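Natska Opens Doors on Aver Project, Makes No Promises on Timeline

Natska will hold an open day for its Aver project in August at the Bogdan building, starting at 10 a.m. Visitors will be able to watch two-armed robots handle clothing and household items, and to ask why the work is still so slow.

The company has read the same claims everyone else has about robots doing the laundry by next year. It does not share them. In 352 logged attempts at folding a single garment, Aver finished 233 without a person stepping in. Natska considers that number worth publishing and not yet worth selling. 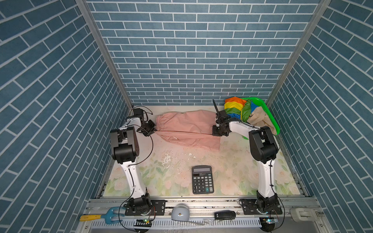

Aver is being shown at its ordinary daily work, with no staged routine and no music. Cloth remains the hard part. A stiff box stays the same shape when a robot picks it up, and a garment doesn't. Even with a gripper at each side of a piece of pink cloth, as here, there is a drawstring cord to deal with, and a cord can end up anywhere. Natska has seen too many demonstration videos that use only plain square towels.

The open day will run 4 sessions, each with time for questions. Failed attempts will not be cut short or hidden from guests. Loner, the company's earlier single-arm system, will run the same tasks next door for comparison, and on some of them it may do better.

No product launch, price or ship date will be announced. Seats are limited to 388 across the day, and registration is free through the Natska front desk.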